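Wulolum: records of small-industry support in Prokberg district
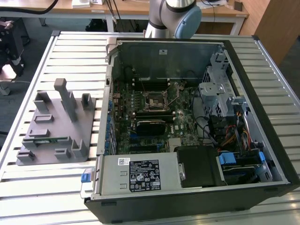
Welcome, and thank you for taking the time to read this before opening the files. Wulolum is a set of plain tables about small manufacturing businesses in Prokberg and the help they were offered under the district's shared industry program. It grew out of a pile of paper forms, a few spreadsheets that didn't agree with each other, and a great deal of patience from the offices that let us sit in their back rooms and type.

What is in it

There are 649 business records, one row per business, in businesses.csv. Most are food processors, leather shops, furniture makers and small metal works, with a sprinkling of everything else (we have a soap maker and a very busy umbrella repairer who also sells new ones!). A second table, support.csv, lists each piece of support the business was offered: a training place, a loan guarantee, a shared workshop slot, help with an export license, and so on. The two tables join on the business_id column.

Fields you'll probably want first

- business_id: our own number, with no meaning outside these files
- sector: one of 18 sectors, explained in sectors.txt
- zone: Grikgate, Fashola or "outer", as written on the form
- staff_band: size of the workforce in bands, never an exact head count
- support_type: what was offered
- taken_up: yes, no or unknown

Please do read "unknown" as unknown. It is tempting to fold it into "no", and in an early draft we did that ourselves, and it made the Fashola zone look far gloomier than the people working there tell us it is.

Where the records came from

The Grikgate office kept typed forms and the Fashola office kept handwritten ones, which explains a good many of the differences you will notice in spelling and in how fully the notes are filled in. Each form was entered by 2 people working separately, and where they disagreed a third person went back to the paper. Business names, phone numbers and street addresses were removed before anything left the offices. If you think you can recognize a business anyway, kindly write to us and leave it out of whatever you publish.

Good uses and less good ones

We had in mind students, district planners, and anyone curious about which kinds of support small firms say yes to. The tables are fine for comparing sectors, or for seeing how offers were spread across the zones. They can't tell you whether a loan guarantee made a business grow, as we hold nothing on sales or profit. They also cover only businesses that registered with the program, so home workshops are thin on the ground.

Known problems

The 6 rows with a blank sector are blank on the paper too. Forms from August were renumbered partway through, so sort by business_id and don't trust the form_no column. A few notes are still in the local shorthand; "w/s" means workshop slot and "gtee" means guarantee.

Using and sharing

You may copy, change and share the tables for any purpose as long as you mention Wulolum and pass this page along with them. If you fix something, send us the fix and we'll be delighted to fold it in.

Last updated: 21st January

Comments

millrace: Thanks for this. Is the outer zone ever going to be split up? It covers a lot of ground.

Wulolum team: We'd love to, but the forms only say "outer". The newer ones have a village line, so there is hope for the next release.

tallyho_k: The join worked the first time, which I can't say for most things I download. One small typo in sectors.txt, "furnture".

Related

- Prokberg shared workshops: opening hours and booking records
- Grikgate export license forms, blank copies
- Fashola training places, course list by sector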